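Home Rooms & Hire Safety Contact
Search this site Go

Ullwood Hall: walk-through checklist with comments, April

Thank you, as always, for taking the time to read these through — it does make the next hirer's morning a good deal easier.

1. Tabletops. OK. Smooth to the hand, no splinters, and the small dark spot in the grain is just part of the wood.
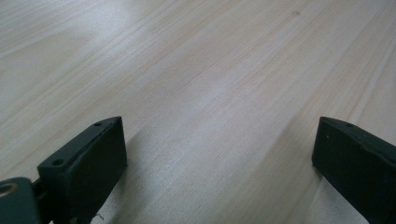 2. Exits. Side door sticks a little in its frame. Please plane the bottom edge before winter, as it took a proper shoulder to open.

3. Extinguishers. Unit 742 OK. Unit 809 has a faded tag, and we've asked Foltomo for a new one.

4. Floors and walkways. Carpet lying flat and no curled edges near the tables. Keep bags tucked in, please! 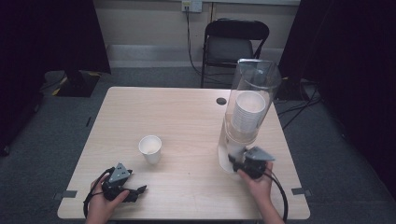 Page 2

5. Kitchen. Kettle cord frayed near the plug, so it's been taken out of use. The Ifans urn is fine, but let it cool for 20 minutes before emptying.

6. First aid kit. Low on bandages and burn gel. Driltance order to go in.

7. Small items on tables. OK. Anything that stands upright is best kept well in from the edge when children are about.

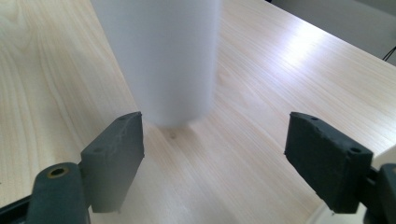 Item 7: white cylinder, upright on tabletop

8. Heaters. Not tested, try again next visit.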